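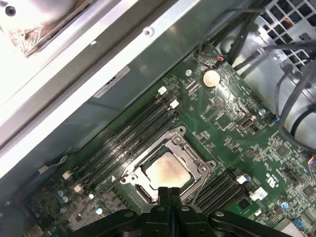

Please do the insides next time, my sister wrote under my last gallery, we've all seen enough beige boxes from the front. Fair point! So it's lids off for July 2019, starting with the old server from the Varnier clear-out (a bargain at 34 quid, and yes, I did carry it up the stairs on my own).

A green board in a grey chassis, with the processor sitting in its metal socket and the thin lever running down the side. I love that pale brown sheen on the lid, like the inside of a shell.

Look at the memory slots too, two banks of them, one on each side of the socket. The bank up and to the left is empty, so if anybody has sticks going spare I'm all ears! There's a little round coin-cell battery near the top of the board as well, and I do have a drawer full of those.

The Javo tower and the tiny Qudah office machine are still under my desk with their lids on. They'll get a gallery of their own in August, once I've found my good screwdriver.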